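3.2 Follow-up of patients after discharge

The study was carried out at two chest clinics, Ramitside and Brurlow, which share a referral laboratory at Kesovo. Adults starting treatment for drug-sensitive pulmonary tuberculosis were eligible if they lived in the district and expected to stay there until treatment ended. In all, 213 patients were enrolled. Of these, 19 moved away before the first home visit and were left out of the adherence analysis.

Each patient was given a treatment record to keep at home and bring to every clinic visit. Nurses checked the record against the pharmacy log and wrote down any missed doses. When the two sources disagreed, the pharmacy log was used. Patients who missed 5 doses in a row were called by phone and, if they could not be reached, visited at home.

Sputum samples were collected at enrollment, at the end of month 2, and at the end of treatment. Samples from Brurlow traveled overnight and were processed the next morning. We did not adjust for this delay in the main analysis.
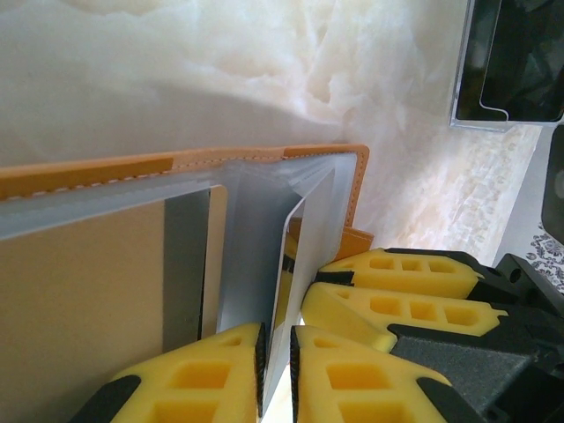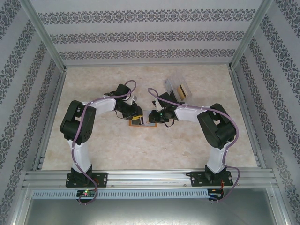
Figure 2. Open leather folder with clear plastic sleeves (first panel); two robotic arms mounted on a metal rail (second panel).

3.3 Reasons for missed doses

Patients who had missed doses were interviewed using the Ragnarsson short form, which asks about side effects, travel costs, work hours, and support at home. Interviews took place in a private room and were held in the language the patient preferred. Answers were coded separately by two readers, who met to settle differences.

Work hours were the reason given most often at both clinics. Side effects came up mainly in the early weeks of treatment, while travel costs were mentioned throughout, particularly by patients at Brurlow, where the bus does not run in the evening.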